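Student projects / Robotics / Reports

Two-arm pick-up in clutter: effect of demonstration order
Liên Phí

Our policy was trained on 997 demonstrations recorded on the Stadex bench. Objects were left touching or overlapping, and both arms started above the group.
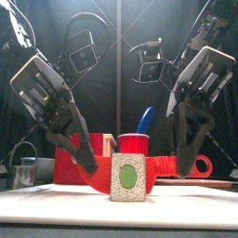
Two training orders were compared: shuffled, and sorted from sparse to crowded layouts. Each was trained with 3 random seeds and tested on 20 unseen layouts. Sorting lowered the training loss but gave no consistent gain in completed grasps. Most failures came from the second arm closing early.

Last updated: February
Contact the Rostness lab | Back to top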